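Small desk as a drop zone, what do you keep on it?

December
Posted by corkeo_flats

We moved to the Bingate building last month and I gave up on a hallway table because there isn't a hallway. So the light wood desk is now where everything from my pockets lands. I'm trying to keep it down to glasses and pens. Mail goes in a drawer, keys go on a hook by the door.

It works on most days. My trouble is with the glasses case. It's a hard case and I leave it open so I can drop the glasses in with one hand, and then the lid takes up as much room as the case does. I write with the pens next to it, so they end up lying at whatever angle I let go of them.

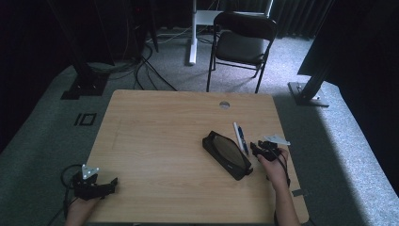 I've tried a cup for the pens and didn't like it. It got knocked over twice, and other people in the house filled it with dead markers. A tray would be the next thing to try, but I don't want to cover up the wood. Do you use a tray, or just leave things flat?

edon28
Tray. I fought it for a long time and then got a shallow one for 17 dollars. Everything that fits in the tray stays, everything else gets put away at night. If you don't want to cover the wood, get a narrow one meant for pens and leave the case outside it.

papercut3000
I'd skip the tray. Trays collect stuff. Mine had coins, a dead watch battery and a button in it inside a week. Two pens on a desk is fine. Close the case and you get your space back.

corkeo_flats
Closing it is the part I don't do. If it's shut I put the glasses down next to it and then they get scratched.

papercut3000
Then get a stand, the kind where they sit upright. You use less of the desk and you can see whether they're there.

edon28
Stands are bad for lenses in a dusty room. We have carpet and I was wiping mine every morning. A case at least keeps the dust off when it's closed.

papercut3000
When it's closed. The OP just said it never is.

bragança_sue
I keep mine open too. What helped was putting it at the back of the desk with the hinge side away from me, so the lid leans over the part I never use. The pens stay in front where my hand is. If your desk has a cable hole, don't put pens near it unless the cap is on. I lost one down there and had to pull the whole desk out.

corkeo_flats
It has a small one with a gray cap, toward the back. I hadn't thought about putting the lid over that part. I'll move the case tonight.

edon28
Put some felt under it if you're going to slide it around. Light wood shows scratches less than dark but it still shows them. A sheet of the stick-on kind is enough for the case and the feet of a lamp.

papercut3000
Felt on a glasses case seems like a lot of work.

edon28
It takes a minute. I've done it on mine and there isn't a mark on the desk.

corkeo_flats
Moved it to the back, lid away from me. More room in front already. No felt yet. I'm going to hold off on the tray until after the holidays and see if the pens stay put.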